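# Keltov Extends Handheld Gripper Program to Mixed Small-Goods Packing at Pilby

February 24, 2022
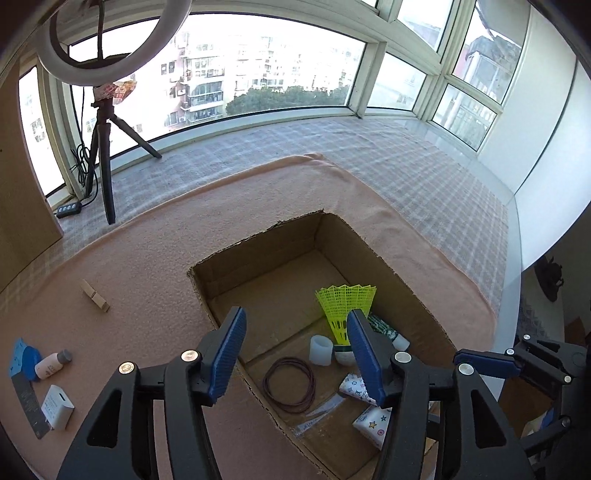 ## Summary

Keltov, a supplier of picking and packing automation, today announced the second phase of its program with Pilby, a mail-order company that packs boxes of assorted household and leisure goods. Under the program, packing staff use handheld two-jaw grippers to record how individual items are picked up, turned and placed. The recordings are used to set up robot arms at the Wadar packing site.

The first phase began in November and covered 83 item types. The second phase raises the total to 301 and adds items that the first phase left out because they are light, flexible or uneven in shape.

## Scope of the Work

Most packing automation is built for cartons of known size and weight. Pilby's orders follow no such pattern. A single cardboard box may hold a plastic shuttlecock, a coil of thin rubber bands, a translucent candle holder, a capped tube and a clear plastic sleeve. Each calls for a different approach angle and closing force.

The handheld tool has two black jaws with blue pads on the gripping surfaces. An operator holds the tool, approaches the item, closes the jaws and completes the move. Keltov's software converts the recorded motion into a path that a robot arm with the same jaw geometry can repeat.

Items in the second phase are grouped by handling type:

- Hollow or mesh items, gripped at low force
- Flat items lying against the box floor
- Round and tapered items, including tubes and bottles
- Coiled or loose items without a fixed outline
- Small rigid items such as clothespins and power adapters

Flat items remain the slowest group. A sleeve lying flush with the cardboard leaves little edge for the jaws to close on, and the arms currently pass a share of these picks to a person at the next station. Keltov is testing a thinner pad for this group. No release date has been set for it.

## Changes for Packing Staff

Pilby has assigned eight packers to the recording work on a rotating basis. Each spends two hours per shift with the gripper and the rest of the shift at a regular packing station. Recording hours are paid at the site's trainer rate.

Packers choose their own order of work within a box. The program initially gave operators a fixed sequence, starting with the largest item. Packers reported that the sequence did not match normal practice, in which the item most likely to roll or tip is moved first. The fixed sequence was dropped in the fourth week, and the earlier recordings were repeated.

When the arms enter regular service, the packing role at Wadar will change in three ways. Repeated reaching into deep boxes will be reduced. Packers will check completed boxes and handle the items that the arms pass on. They will also record new items when the product range changes, a task that would otherwise require an outside technician.

Pilby has stated that no packing positions will be removed during the second phase. Staffing after that point will be reviewed with employee representatives at the site.

## Tool Revisions

The gripper used in the second phase includes several changes requested by operators:

- The handle has been moved closer to the balance point to reduce load on the wrist.
- The trigger travel has been shortened.
- Finger pads can be replaced at the station without returning the tool to the workshop.

Grip width is logged throughout each move. Moves in which an item slips are kept in the record and marked, and are used to set the lower limit for closing force.

## Recording Procedure

Boxes are prepared with a mix of items from at least two handling groups. Items are placed upright, leaning and flat, and are allowed to touch one another. Recording is carried out on hard and soft surfaces and under both daylight and artificial light, so that the resulting paths do not depend on one station layout.

## Software and Availability

Motion processing runs on Bashir, Keltov's path planning package. The version used at Wadar will be offered to existing Keltov customers after the second phase closes. The handheld gripper is supplied with the package and is not sold separately.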